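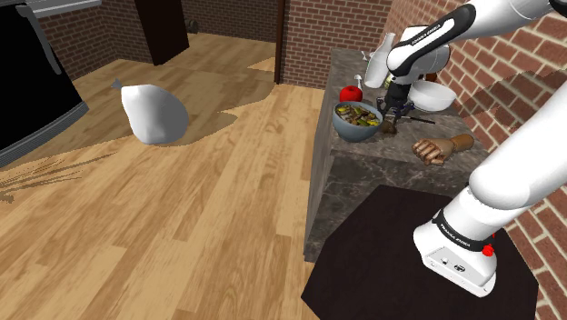
Rerley kitchen cell, simulated, with the Franka Emika arm over the stone counter.

Pre-purchase safety check: Rerley virtual kitchen cell
Supplied by Drasteck on trial licence, August 2021
Form 508, desktop version

I've used our normal walk-round form for this one, even though there's no floor to walk on. If we're going to teach new starters about arm safety in a simulated kitchen, I want the kitchen to stand up to the same questions as our real cell. Comments are mine and I've let them run on a bit, sorry!

1. Base and mounting — OK
Platform is dark with a flat top and clipped corners, butted up to the counter end. Looks sensible. I couldn't find a bolt pattern in the Drasteck notes, so I've asked for one.

2. Cables and connectors — QUERY
The connector panel is modelled on the foot, sockets and all, which pleased me no end. No idea yet if we can add our own cable runs. Trip hazards are half of what I teach, so I'd pay extra for that.

3. Floor and walkways — FAIL (on purpose, I reckon)
Big white bag on the boards near the black appliance, and straw-like stuff fanned out beside it. Great for a spot-the-hazard exercise. I'd like a tidy version as well, so people have something to compare with.

4. Loose items within reach — FAIL
Bowls, an apple, a bottle on a lean, a rod-like utensil lying across the counter right by the fingers. Every one of those would come off my bench before power-up. The object editor let me save 10 layouts on the trial, and I used 7 of them just on this item.

5. Pinch and crush points — OK as a teaching aid
My favourite part of the whole kit. The wooden hand can go anywhere on the counter, so you can pose the arm and ask people where they'd get caught. Most of them will say the gripper. I want them looking further back, at the space between the wrist and the big lower joint. 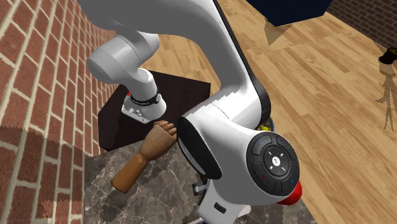

It's a much better conversation than the laminated poster we've been pointing at since March. The Viklund package we tried before had a flat cut-out for a hand and you couldn't tell whether it was touching anything or just near it. Full marks to Rerley for giving it proper fingers.

6. Controls and labels — OK, one comment
Button pad on the arm is easy to find and the coloured dots read fine when you zoom in. Please could we have pop-up labels though? New people won't know what they're looking at.

7. Stop function — NOT TESTED
Needs the Rotonus plug-in, and our trial didn't include it. I won't sign off without it.

8. Lighting and visibility — OK
Strong shadows on the brick and across the floor. I grumbled at first, but our own shed is just as patchy in the arvo.

Result: conditional pass. 2 items to close before we buy, the stop function and the cable question. Extend the trial if Drasteck will let us, and leave my saved layouts alone please — I'm still fiddling with them.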